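Landscape Maintenance, Unit 2: Trees in Lawns
Instructor: Sebastian Manole

1. Why trees and turf compete

Grass and tree roots draw water from the same top layer of soil. Most feeder roots are shallow and spread well past the branches. A lawn growing right up to a trunk also brings mowers and string trimmers close to the bark. Repeated nicks at the base can kill a young tree. 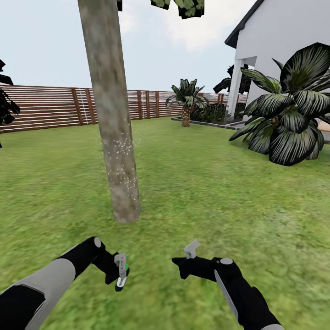

2. Mulch

Spread mulch two to three inches deep. Keep it off the bark, with the root flare showing. Pull back old mulch before adding new. Piled mulch holds moisture against the trunk and invites decay.

3. Checking the trunk

Start at the ground and work up. Bark color varies a great deal within one trunk, and patches of beige, brown and gray can be normal for the species. Look for cracks, soft spots and fungus.
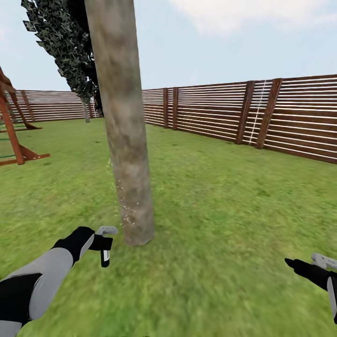 Write down the height and side of the trunk for each problem you find, and check the same spots again in September. A lean that has been there for years matters less than a new one with lifted soil on the opposite side.

For Tuesday: read the Pascu chapter on watering and bring 300 words on one tree near your home.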